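Ticket 1518
Subject: Blue knit sweater, one sleeve longer than the other after laundering
Category: Garment care / knitwear
Opened by: Perla Salinas
Assigned to: Pak-hei Yip
Location: Sulturstead, upstairs bedroom
Status: Closed, with follow-up
Priority: Low

Report, Thu 7 November

Royal-blue fine knit, rhinestone studs at the shoulder and neckline. Left sleeve now hangs lower than the right when worn. Care label is washed out and can't be read. Bought in June from Stomside. Laid out on the bed for checking, over the printed sheet. 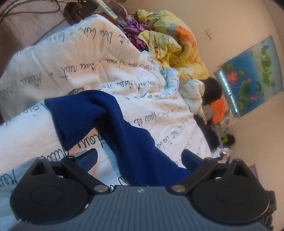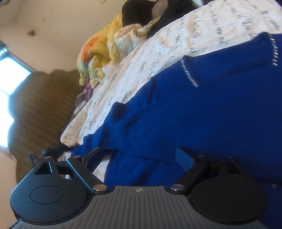
Perla Salinas
Measured both sleeves from underarm seam to cuff. Left is 2 cm longer. Measured twice with the same tape. The body of the sweater looks even, but I did not measure it.

Pak-hei Yip
Questions before we do anything:
How was it dried?
Was it spun, and at what speed?
Does the left cuff feel looser than the right?
Any studs missing or lifting?

Perla Salinas
Dried on the folding rack by the window. Left sleeve was hanging over the side, right sleeve was on top with the body. Spin was whatever the wool cycle uses. Cuffs feel the same. No studs missing. One near the neckline moves if pushed with a fingernail.

Pak-hei Yip
Likely cause is the rack. A wet sleeve hanging free carries its own water weight and the knit lengthens. Shrinkage of the right sleeve is possible but less likely on a wool cycle, and it would normally show as a tighter, thicker fabric. Compare the two by pinching a single layer of each just above the cuff.

Perla Salinas
Pinched both. Same thickness as far as I can tell.

Pak-hei Yip
Then treat it as stretch. Procedure:
1. Turn the sweater inside out so the studs face inward.
2. Soak in cool water with a capful of the Yau wool wash. Leave for 14 minutes. No rubbing.
3. Drain and press against the side of the basin. Do not wring or lift by the sleeves.
4. Roll in a dry towel and press along the roll. Repeat with a second towel if the first is soaked through.
5. Lay flat on a dry towel, not directly on the sheet. The print on the sheet is dark and I don't know how it behaves when damp.
6. Push the left sleeve back toward the shoulder in small sections until it matches the right. Check with the tape.
7. Leave flat until fully dry. Don't put it on the radiator.

Perla Salinas
Done up to step 6. The sleeve kept creeping back out near the elbow. I put a folded washcloth against the cuff to hold it. Is that OK?

Pak-hei Yip
Yes, if the washcloth is white or has been washed many times. Turn the sweater over once the top side feels dry — support the sleeves from underneath when you do.

Perla Salinas
Dry now. Left sleeve is 61 cm, right sleeve is 61 cm. There is a slight ripple above the left cuff.

Pak-hei Yip
Ripple can be steamed. Hold the iron clear of the fabric, steam only, and smooth by hand. Keep steam away from the studs. If they are glued, heat will loosen them, and one is already moving.

Perla Salinas
Steamed. Ripple is mostly gone. I can see it if I look for it.

Resolution
Sleeve length corrected by soaking and reshaping flat. Cause recorded as hanging while wet. Sweater to be dried flat from now on and stored folded on the Ovside shelf, not on a hanger.

Follow-up
Loose stud at neckline, still open. Perla to check whether it is glued or pronged before the next wash. If pronged, press the prongs closed from the inside with flat pliers and a scrap of cloth over the stone.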